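Chapter 6
Crockery: Sorting, Stacking and Storing

18 shares 2 comments

A household collects crockery slowly and seldom as a set. By the time a kitchen is ten years old its shelves usually hold the remains of two or three services, some odd bowls, and a few plates that came from relatives. This chapter deals with how to put such a mixed collection in order. Glassware is covered in Chapter 7 and pans in Chapter 9.

Begin by emptying the cupboard completely. Group the pieces by shape first and by pattern second. Bowls of one size will nest even when their bands or rims differ in colour, and plates of one diameter will stand together whether they carry leaves, roses or no decoration at all. Pieces that match in pattern but differ in size should not be forced into one pile. 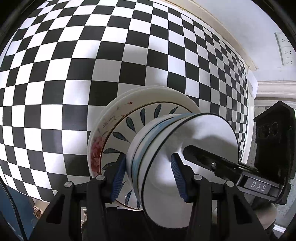 Weight is the next matter. A dinner plate of the kind used in most homes weighs nearly 500 grams, and a cereal bowl 400 grams. A tall pile soon becomes too heavy to lift with one hand, and the lowest piece bears the load of all the others. Keep bowls in short stacks. Plates may be piled flat or stood on edge in a rack. Standing them on edge takes more width, but any plate can be taken out without moving the rest.

Painted and gilded rims need more care than plain ones. The foot of a plate is often left unglazed and will scratch the surface beneath it. Place a sheet of kitchen paper or thin felt between decorated plates that are piled flat. Check each rim with a fingertip before putting it away, and set chipped pieces aside.

The chapter has three sections. Section 6.1 describes the common shapes and their names. Section 6.2 compares flat and upright storage, using the cupboards of the Lawal household as a worked case. Section 6.3 covers packing crockery for a move.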